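Flureo Street Food Trail: progress report to the Rengifo Fund
2 Mar 2020
Prepared by Lizeth Ticona, project lead

Work since the last report

The trail guide is on schedule apart from the harbor section. Cristian Puma and I have finished the tasting visits in Grurham, and the write-ups for 34 stalls and small restaurants are with the editor. Each entry gives opening hours, what to order, the price range and whether the cook can leave out shellfish or peanuts. Several owners asked for the allergy line to be worded more carefully, so Yeison Marulanda is calling all of them back before we print.

The Osero visits took longer than planned. Most of the fish stands there close by ten in the morning, and our first trip was built around lunch. We went back for two early starts and now have the grilled clam and fried squid sellers covered. The night market is still to do.

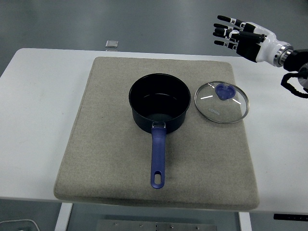

Ulises Castaño ran the first two guided evening walks in Osero. Both were full. Guests liked the pace but said there was too much food before the halfway point, and we have dropped the second noodle stop. One seller ran out of soup before the group arrived, so Ulises now phones ahead in the afternoon.

Spending

We have spent $1,542 of the $2,000 set aside for tastings and local travel. The overspend on buses to Osero was covered by savings on lodging. Printing has not been billed yet and comes out of a separate line.

Problems

The map is behind. Jhair Cárdenas has drawn the Grurham side, but three streets near the harbor are closed for pipe work and the stalls have moved. We would like to hold that page until the sellers are back in their usual spots. If they are not, we will print it with the temporary locations and correct the online copy later.

Next steps

Finish the night market visits and the calls to owners. Send the full text to the fund for comment. Train one more walk leader so that Ulises can take time off. The printed guide is still due in July, and we are not asking for a change to that date.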